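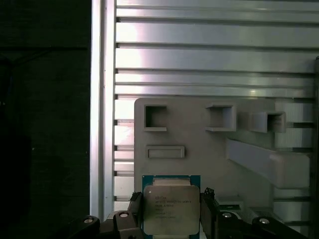

Cell budgeting (computer refurbishment)

Search this wiki Go Advanced Random page

Last updated: November

Cell budgeting is the planning of spending on a robotic workcell for handling parts in second-hand computers, such as the processor. In the trade it is also the art of discovering that the arm was the cheap bit.

Overview

A budget is normally split into the arm, the gripper, the fixtures and the bench. Buyers spend months on the first and an afternoon on the rest. The Candcombe workshop, whose accounts are unusually frank, put 60 per cent of its first budget into the arm and had 8 per cent left for everything the arm was meant to touch.

Gripper fingers are best treated as stationery. A processor is held by its edges, so the fingers have to suit its width, and each new family of chips may call for a new pair. Valumach, a reseller, lists fingers under "sundries", where they have outgrown the rest of the page.

Fixtures

A fixture gives each part a known place to sit. Printed plates cost little in material and a good deal in evenings. Candcombe's reached its present shape after many revisions, each described in the minutes as final.

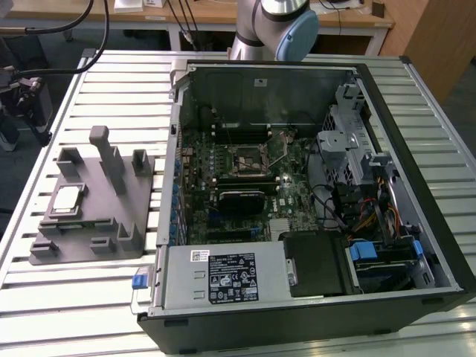

Planners should also allow for the computers themselves, as a cell tuned to one make of tower will take a dim view of the next. The Adjei method, named after the firm that first wrote it down, sets aside a sacrificial machine for every model handled and forbids anyone from selling it.

Lead times

Quoted delivery for a gripper is often 90 days. The Fivow planning sheet, widely copied, adds a row for the wait between delivery and the arrival of the correct bolts.

Comments (3)

Bríd Mac Giolla: The Fivow sheet has the bench under "furniture", which our finance people refused to pay for. Move it to "tooling" before you send it up.

Yaw Dankwa: Does the 60 per cent include the controller? Ours was quoted separately, on page two.

bench1703: It didn't include ours either. Nor the cable.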